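Warum meine Mitbewohner nachts den Kühlschrank hören und ich nicht
Projektbericht zum Seminar "Alltagsakustik", abgegeben am 17. April 2022 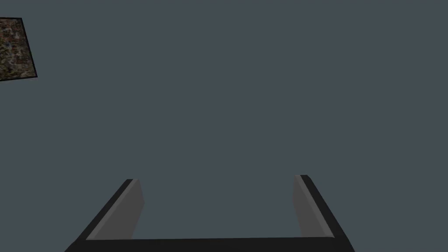
Wie laut ist eigentlich so ein WG-Zimmer nachts, wenn alle schlafen?
Das hängt vor allem an der Wand zur Küche. In meinem Zimmer war es so leise, dass das Messgerät kaum noch etwas Brauchbares angezeigt hat, im Zimmer gegenüber hat man jeden Kühlschrankstart in der Kurve gesehen.

Zur Vorgeschichte: Wir wohnen in der Siedlung Jekerlow, Altbau, dünne Türen, und beim Frühstück gab es ständig Streit über den Kühlschrank. Die eine Hälfte der WG fand ihn unerträglich, ich fand ihn völlig okay (ich höre ihn ja auch nicht!). Als im Seminar dann ein eigenes Messprojekt verlangt wurde, musste ich nicht lange suchen.

Gemessen habe ich in 7 Nächten, immer ab Mitternacht und immer mit geschlossenem Fenster. Das Gerät war ein Gezer aus der Ausleihe vom Institut, ein ziemlich klobiger Kasten, der alle paar Sekunden einen Wert wegschreibt. Am Ende hatte ich 3.757 brauchbare Werte. Die erste Nacht musste ich komplett wegwerfen und wiederholen, da stand das Gerät auf dem Regal, und das Regal wackelt, sobald oben jemand durchs Zimmer läuft. Danach lag es auf einem gefalteten Handtuch auf dem Boden, und die Kurven wurden sofort ruhiger.

Die eigentliche Auswertung hat mich dann mehr Nerven gekostet als das Messen. Der Kühlschrank springt an, brummt eine Weile, geht wieder aus -- so weit klar. Aber auf der Straße fahren eben auch Autos, und die Heizung macht, was sie will. Ich habe insgesamt 206 Kühlschrankstarts von Hand markiert, mit Kopfhörern und viel Tee. Bei ein paar Stellen bin ich mir bis heute unsicher, die sind im Anhang grau hinterlegt.

Interessant fand ich die Frequenzen. Das Brummen selbst ist tief, aber was im Nachbarzimmer wirklich stört, liegt weiter oben, in der Gegend um die 400 Hertz herum wollte ich erst schreiben, der Ausschlag sitzt aber sauber bei 400 Hertz. Meine Vermutung: Da schwingt die Rückwand vom Küchenschrank mit. Also habe ich Filzstreifen von Flatico zwischen Schrank und Wand geklemmt und zwei der Nächte damit gemessen. Der Ausschlag war in beiden deutlich kleiner. Zwei Nächte sind natürlich wenig, das würde ich beim nächsten Mal anders planen.

Was ich nicht untersucht habe, ist das Empfinden. Eine Mitbewohnerin meinte, mit Filz sei es eher schlimmer, jetzt höre sie dafür die Uhr im Flur. Dazu müsste man wohl einen richtigen Fragebogen machen -- vielleicht im Juli, dann sind auch die Fenster offen und alles sieht wieder anders aus. Der Filz bleibt bis dahin drin.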